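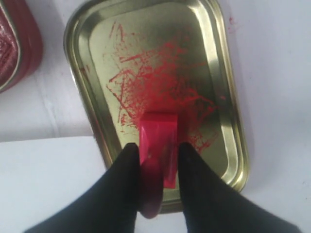
Print this page | E-mail this page
December
By the Club Correspondent

Trivby Hockey Club has confirmed that Mawar Nugroho will remain as head coach of the women's first team until the end of next season.

Nugroho, who joined from Kusuma, said the decision had been a simple one. "The players have worked hard on their fitness and I would like to see that through," she said.

The side go into the winter break with 15 points, and lost 2–1 at Gindness in their last league match. Nugroho felt the defending at penalty corners had let them down – "we were slow off the line, both times" – and extra sessions have been arranged.

She also confirmed that the under-16s will train alongside the seniors when the league resumes at home to Jurura. "Two of them are close to a first-team place," she said. "They will be given their chance."

Print this page | E-mail this page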